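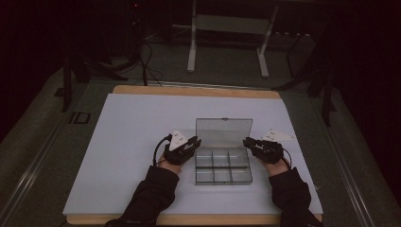

Notice Concerning the Layug Gate

To all registered players of the Purkville Card League:

Following review, the League has suspended the card known as Layug Gate from sanctioned play, effective at the start of the November season. Decks containing the card will be returned to their owners at registration.

The card permits its holder to open a passage between any two territories and to move one piece through it. In the opinion of the rules office, this effect was intended to apply to the board.

During the final at Triltthorpe, Maja Chmielewska played the card from a hand of two and named the territories of Bavstead and Home. Her opponent, Rosalinda Agbayani, asked the judge whether Home was a legal territory. The judge consulted the rulebook, which runs to 700 entries, and found no entry excluding it. The play was allowed to stand.

Ms. Chmielewska then moved one piece. The piece was herself.

The clock was not stopped. Ms. Agbayani remained seated, as the rules require, and passed her turn 27 times. At a quarter past four a postcard was found in the discard pile. It showed a harbor and a row of yellow houses, and was signed with Ms. Chmielewska's initials. The message read, in full, "Your move."

Ms. Agbayani holds the only other copy of the card. She has declined to surrender it to the rules office, citing entry 89, under which a player may not be deprived of a card while a game is in progress. The office has confirmed that the game is in progress.

The suspension therefore does not apply to the Triltthorpe table. Players are asked to keep their voices down when passing it, and to leave the second chair where it is.

Questions may be submitted in writing to the rules office.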